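Marble Floors at Home: Your Questions, Gathered Up
By Loan Vi
14 Jan 2024

I love marble floors. I grew up on one, I now live on one, and I get a lot of mail from people who have just bought a house with one and are scared to walk on it. Please walk on it! These are the questions that come up most.

Is marble too soft for a floor?
It's softer than granite, yes, and it will pick up wear. It has also been walked on for centuries in train stations and churches, and those floors are gorgeous. If you want a surface that looks the same in ten years, pick porcelain. If you like a floor that ages along with you, you'll be very happy.

Honed or polished?
Honed for kitchens and entryways, where grit comes in. Polished is lovely in a dining room or a hall with good light. My own hallway is polished and I would do it again tomorrow.

What do I mop with?
Warm water and a few drops of a pH-neutral cleaner made for stone. Wring the mop well, change the water when it looks gray, and dry with a towel if you get streaks. No vinegar, no lemon, no bathroom spray.

I spilled orange juice and now there's a dull spot. Is it a stain?
Probably an etch. Acid eats a tiny bit of the surface, so scrubbing won't lift it. On a honed floor a marble polishing powder and a damp cloth may be enough. A big patch on a polished floor is a job for a pro. Emmett Abernathy refinished my mother's kitchen last December, 404 square feet of it, and the old juice rings by the fridge are gone!

Do I need to seal it?
Usually. Drip some water on the floor and wait 14 minutes. If the stone under it goes dark, it's time to seal. Sealer slows down stains but does nothing for etching, which surprises a lot of people (it surprised me).

How do I keep furniture from scratching it?
Thick felt pads under every leg, and check them when you vacuum, as grit gets stuck in the felt. Lift a table to move it, even a light one. Two people and an extra minute will save you a long gray line. 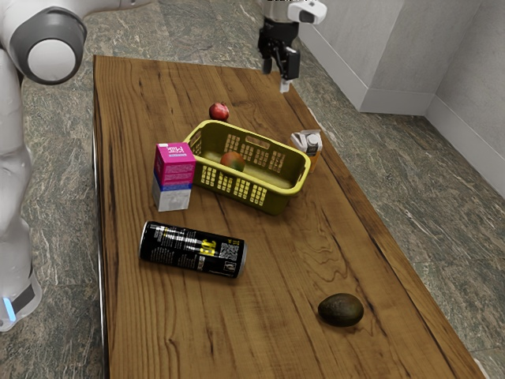
Marble-look floor in a room with a table.

Can I have marble with radiant heat?
Yes, and it's wonderful on bare feet. Stone carries warmth well. Ask your installer about a crack isolation layer and bring the heat up slowly the first time.

What does refinishing cost?
It varies a lot by city and by finish. Dinesh Marikar wrote in to say he paid $797 for his entryway, with two small chips filled. Get three quotes and ask each person to hone a test patch.

Related
Grout Colors I Keep Going Back To
Terrazzo for Beginners
Felt Pads, Compared
Sang Triệu's Limestone Porch

Get new posts by email. Unsubscribe any time.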